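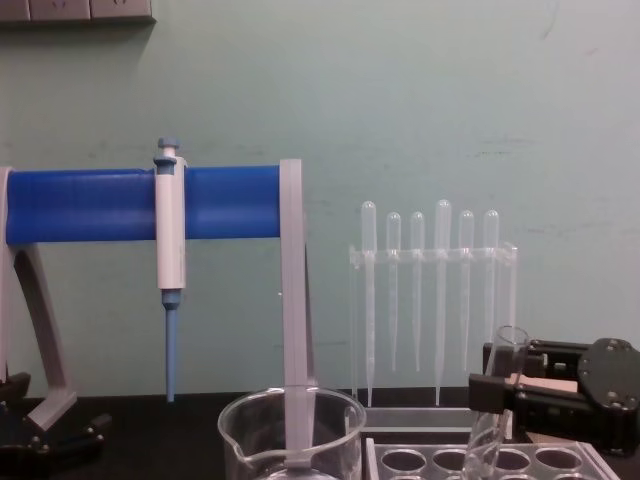
Projects > Sithole Lab Automation Club > Meetings > Minutes

Print this page | E-mail this page
Shares: 5

Minutes of the project meeting, 28 June 2026

Present: Taras Chornovol (chair), Jayanthi Kandasamy, Ruan Pretorius, Bok-nam Seok (minutes)
Apologies: Teemu Seppälä

1. Previous minutes
Accepted with one correction. Under item 4, "rack pitch" should read "tube pitch".

2. Bench setup
R. Pretorius reported that the bench layout is now fixed for the Urkenar entry. Any change to the position of the pipette stand, the dropper rack or the test tube rack is to be entered in the log with initials before the next run. Black cloth stays as the work surface for all scored runs. T. Chornovol asked whether runs recorded on the bare countertop can be kept in the same set. Agreed that they are kept and tagged separately.

3. Tube handling
The task under test is tube into rack, right arm only, left arm parked. J. Kandasamy presented results from the last block: 41 attempts logged, 5 of them stopped by the operator. Most stops came at the approach to the back row, where the tube arrives at an angle and the lower end has to be brought over the opening before the wrist straightens. Front row stops were not broken out and she will redo the table.

R. Pretorius proposed straightening the tube higher above the rack. J. Kandasamy noted that this brings the mouth of the tube closer to the transfer pipettes behind. No decision. Both approach heights to be run with the same start pose and compared.
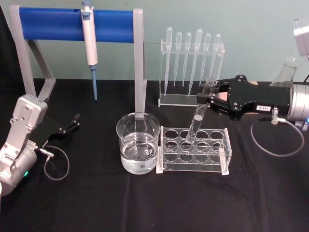 Bok-nam Seok

4. Liquid in tubes
Runs with a small amount of clear liquid in the tube count toward the set. T. Chornovol wants the fill level written down per run, as the current log has only "wet" or "dry". Agreed. The beaker is to be filled before the session and not topped up between runs. Its position next to the rack is unchanged.

5. Detection of clear parts
The Trostix model still confuses the rim of the held tube with the rims of the rack openings when the two overlap in view. Training set stands at 639 labeled stills, of which 252 include the acrylic test tube rack. J. Kandasamy considers the second number too low. She will label more, with priority on views where the tube is in front of the dropper rack. The wrist camera and the overhead view are to be labeled in separate folders. File naming as before.

Glare on the acrylic was raised again. R. Pretorius will try the lamp at a lower setting and report. No purchase approved.

6. Cables
Cable loops at both wrists were discussed. The loop on the right side must be checked for snagging at full wrist rotation before each session, with power off. T. Seppälä had sent a note asking for a shorter cable. Deferred until he can attend.

7. Flendden demonstration
Slot confirmed for July. Demonstration will use the test tube task only. Micropipette pickup is not ready and is removed from the program sheet. T. Chornovol to send the corrected sheet.

8. Actions
JK: redo stop table by row; label additional stills
RP: comparison of approach heights; lamp test
TC: corrected program sheet; fill level column in log
TS: cable lengths, both arms
BS: circulate minutes

9. Any other business
Key to the glassware cabinet goes back on the hook after use.

Next meeting in July, date to be sent by e-mail.

Comments (0)
Print this page | E-mail this page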